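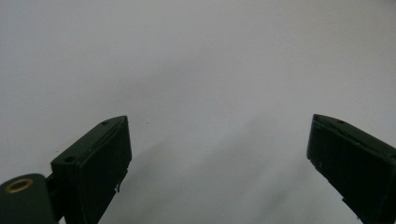 Jaws open, nothing between them yet.

My whole result came down to a speck. One tiny dark speck on a pale surface, sitting just right of the tip of the left jaw, and I'd been staring at it since before my coffee went cold.

"It's dust," said Máté Győri, who had the other desk at Larnholm and was always right about dust.

"It's in the data," I said.

You have to understand how we worked. I held the gripper in my own hand and did the job the way I'd do it at home, over and over, and the policy learned from what the gripper's camera saw. We called the method Pichon, after a cat I'd never met. By August we had 459 demonstrations, and it could sort buttons into a tray better than my nephew.

Except when it couldn't! Every so often the arm would drift over to a bare bit of table, close very gently on nothing, and carry the nothing across. Máté called these the ghost picks. We'd had 16 of them in a week and I was meant to be writing the thing up for the Lovville meeting.

So I sat there going through the footage (my own hand, my own dull afternoons) and I started seeing how I moved. I hesitated. Before nearly every pick I'd hover over blank table for a second or two, making up my mind, and sometimes I'd squeeze the jaws a little, the way you click a pen.
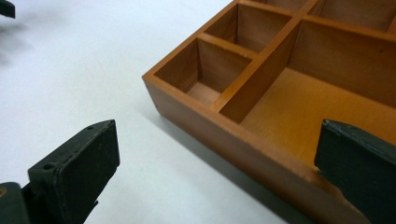

Coming up on the front corner of the tray.

The tray was where it showed worst. I'd come in at the corner, both fingers wide, and dither over which compartment to use, the little square one or the big one past the long divider. My mum does exactly this at the cutlery drawer. The robot hadn't made a mistake at all, it had just learned to dither from me, and I'd learned it from her.

We cut the hovering out and trained again overnight. In the morning the ghost picks were down to 2.

"Publishable," said Máté.

I said sure, and he went off to find us some toast. Then I put the old version back on, just for a minute, and watched it reach out over the blank table and think about it.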